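Apr 4, 2018

Screen cleaning, continued. The tablets have been getting steadily greasier since January, and the one from the Hetside room had reached the stage where you could read the last person's lunch on it. So today was wiping day.

Cloths first. We have three kinds in the drawer, two of which should not be there. The paper towels leave lint and a feeling of having done something. The old Cindadance cloths were fine until somebody ran them through the wash with softener, and now they move the grease from one corner to another with great care. That leaves the blue ones, which work, and which therefore go missing.

Spray: Flornanik, 500 ml bottle, label says "streak-free." I got streaks. Fewer of them when the spray goes on the cloth and not on the glass, so do that. Two squirts is plenty. Do not spray near the charging port again, whoever that was.

Method as it stands:
Tablet off, cable out, case off.
Big white table, cleared, tablet flat on it. Doing it on your knee is how we got the chip in the Ateş one.
Start at a top corner and work down in overlapping strokes. Circles look thorough and leave circles.
Fold the cloth to a clean side for the second pass.
Wait around 30 seconds, then tilt it against the ceiling light and be disappointed.

A bunched-up cloth is all right for the rim, where the dirt collects anyway, but it skips on the flat part of the screen. Folded in four is better. I keep writing this down and I keep grabbing it in a wad.

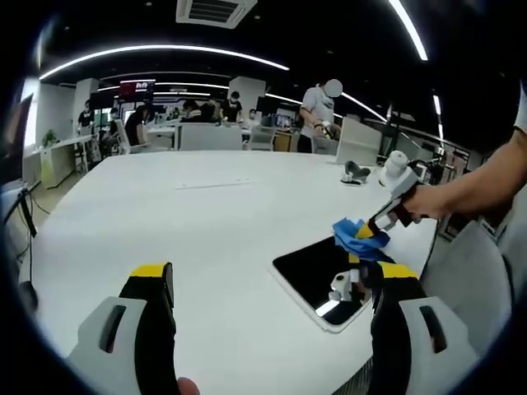 Black glass shows everything, so I would check with the screen off every time. With it on they all look clean, and that may be how we got to April.

Still to do: wash the blue cloths (no softener - see above), find the missing ones, order another bottle. The table could use a wipe too, but that is a different cloth and a different day.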